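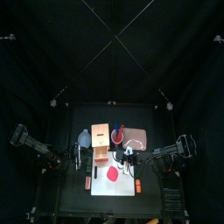 Waiting on paint was the part of every order we could not plan around, a longtime customer told Gemov last spring, and most of the others who answered the same survey wrote something close to it.

October 17, 2024

Gemov Starts Up In-House Powder Coating Line

Gemov, a contract manufacturer of steel and aluminum enclosures, brackets and frames, has put a powder coating line into regular production at its main plant. Until now the company sent all of its coated work to outside finishers. Parts left the building after welding, went to the coater, and came back for hardware and assembly. A scratch found at final inspection meant a second trip.

The new line was supplied by Peeters and takes parts up to 99 inches long, with a maximum hanging weight of 1025 pounds per load bar. It has a five-stage washer, a dry-off oven, 2 spray booths and a gas-fired cure oven. One booth is kept for black and light gray, which make up most of the daily work. The other is used for everything else and can be cleaned down for a new color between jobs.

Parts go through an alkaline cleaner, a rinse, a zirconium pretreatment and 2 more rinses before they are dried. The zirconium process replaces the iron phosphate that many of Gemov's customers still list on older drawings. Customers whose prints call for iron phosphate by name should contact their account representative. In most cases a drawing note can be changed without affecting the rest of the part file, and Gemov will send test panels on request.

Most of the powders the company runs are polyesters and polyester hybrids that cure with the metal at 200 degrees Celsius. Low-cure powders are available for assemblies that carry inserts or bonded parts, but these should be reviewed at the quoting stage.

Arnout Kuipers, operations manager at Gemov, said the decision was mainly about scheduling.

"We could laser cut and bend a job in a day and then lose control of it," Kuipers said. "Our outside coaters did good work and we still use one of them. But they had their own customers and their own schedule, and we were one truck in the line."

Installation began in July. The washer had to be set in first and the concrete under it cut for new drains, which took longer than planned. Hardware insertion was moved to the other side of the building to make room, and it now sits next to final assembly.

The line is controlled through Favitach, the scheduling software Gemov already uses for its press brakes and welding cells. Each load bar carries a tag that ties it to the work order, the color and the masking sheet. Operators scan the tag at the loading station and again when the parts come off. Film thickness readings are saved with the order and can be sent with the shipment if the customer asks for them.

Masking is done by hand at four benches ahead of the washer. Threads, ground points and bearing surfaces are masked as shown on the print. Where a print does not show masking, Gemov masks threaded holes and ground studs by default and will ask about anything else.

Rurnier, which buys coated control cabinets from Gemov, was the first customer to have its full order moved to the new line. Those cabinets are textured light gray outside and gloss white inside.

"The inside color was what we always had to fight for," said Kuipers. "Two colors on one part is a lot of handling. It is easier when the person who welded it can walk over and look."

Wet paint, plating and anodizing will continue to go to outside suppliers, as will parts too large for the cure oven. Existing part numbers with powder coat will be moved over as they are reordered, and customers do not need to issue new purchase orders. Color chips from the new line can be requested through the Gemov sales office.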